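Chapter 6
Booking Live Entertainment: Reading and Writing the Brief

Most problems with hired entertainment start weeks before the event, in the first message between client and booker. A client asks for "a magician, July, evening." The booker sends a magician. The client wanted someone to walk between tables during dinner, and the performer has brought a stage act that needs lighting and a fixed audience. Both sides did what they were asked.

This chapter deals with the entertainment brief, the short document that states what the client is buying. It covers the type of act, the room, the running order, the fee and the terms on which either party can cancel. Contracts are treated in Chapter 7. Read the two together if you have not worked in bookings before.

We will follow one case throughout. Daltorcombe is a mid-sized hotel with a function room licensed for 442 guests. Its events manager, Marlies Ortner, has been asked to find acts for a staff party given by Solik, a parts supplier. The party has a seated dinner, a short awards section and dancing. Two agencies, Ellness and Mwakalinga, have sent quotes. The quotes look similar in price but cover different things — one includes sound equipment and the other does not.

Before you go on, note how performers use these terms:

Set: one unbroken period of performance. A booking may contain several.
Get-in: the time at which performers and equipment may enter the venue.
Close-up act: a performer who works to small groups, usually standing among the guests.
Rider: the list of things the performer needs the venue to supply.

Section 6.1 begins with the client. A company party is shaped by the people who attend it, and a booker should know their working hours, their ages and how well they know each other before suggesting any act.
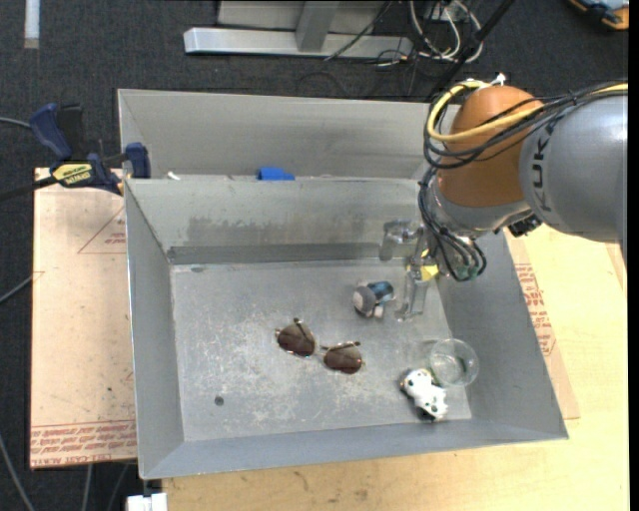 Fig. 6.1 Metal bins and a KUKA robot arm.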